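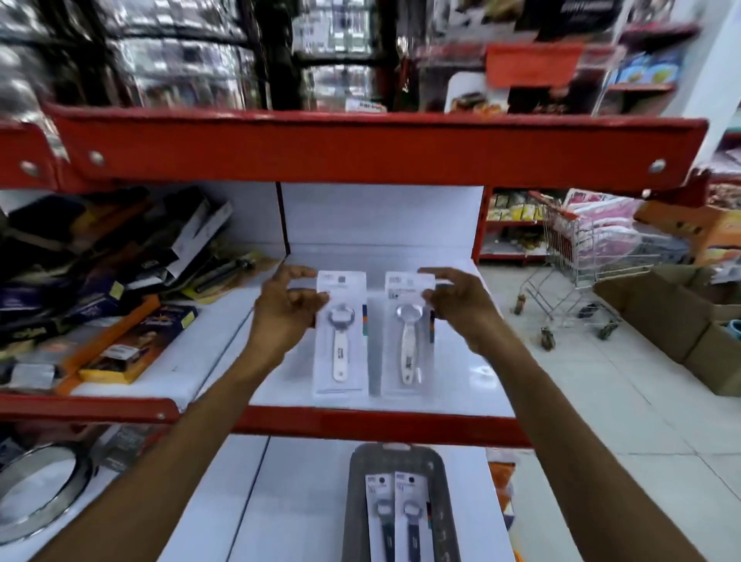

The Bulwood arm is a two-finger picker we built in a shared workshop, with a budget of 600 for all parts. Its job is to lift carded goods off a shelf and set them upright again. The hard case is two cards standing side by side, like the packaged bottle openers with white handles, where one hand holds the top edge of one card while the other touches its neighbor. Our arm has one gripper, so it has to do this in two moves. The first fingers bent the cards. We glued on softer pads and cut the closing speed, and 10 trial cards came through flat. The wrist servo still slips. We will replace it in July.

Filed under: Student Projects, Home Builds
10 comments | Share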